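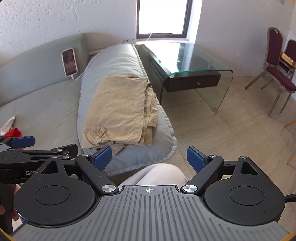

Is walking really enough for sciatica?

Posted by marlowe_jo, February 3, 2023

Hello everybody, long time reader and very occasional poster. My left leg has been grumbling since before Christmas, and the doctor over in Lilton told me to walk every day and be patient. Well, I have walked! I do the loop past the Murnon bridge after breakfast and again before supper – two miles each time, hills and all – and some days I come home feeling like a new woman and other days I can barely get my shoes off. Did walking do the trick for any of you, or was there more to it?

Replies: 5

sarkside_pete wrote:
Walking did it for me, but I had to leave out the hills. My physical therapist had me on the flat path at Sarkside for weeks and I grumbled the whole time (my wife will back me up on that). Give it until March before you decide.

hettie.b wrote:
I'm going to disagree with Pete, dear man that he is. Walking kept me moving, but the stretching is what let me sleep.
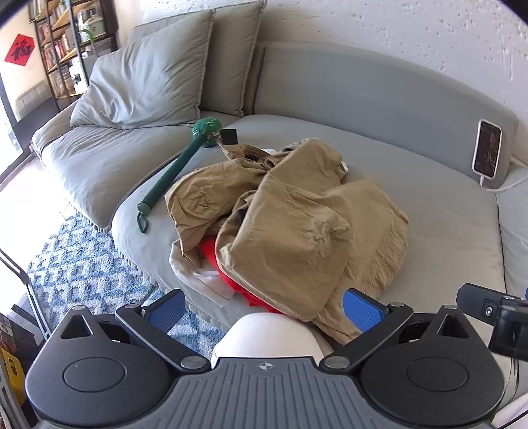 Sleep was the worst of it for me, and evenings weren't much better, so please don't feel you're being a baby about it. I changed my mattress, my pillow and my shoes before I thought about how I was sitting. Now I put my legs up on the long part of the sofa for a while after supper, and the green massage stick with the ball on the end lives right there on the seat, so I can work on my hip while the news is on. Go gently, though.

sarkside_pete wrote:
Hettie, I tried one of those and was sore for two days. I'd call that a luxury and keep the walking.

hettie.b wrote:
You leaned on it too hard, Pete, I'd bet my good casserole dish on it.

Liviu Ghiță wrote:
You may both be right. I wrote down my bad days last winter, and nearly all of them came after long drives to my sister's. Marlowe, do you sit a lot between those two walks?

marlowe_jo wrote:
Oh my. Liviu, I do the books for my son's shop at the kitchen table, hours at a stretch, on a chair I've never liked. I'll try the flat path tomorrow and ask the doctor about stretches on Tuesday. Thank you all so much!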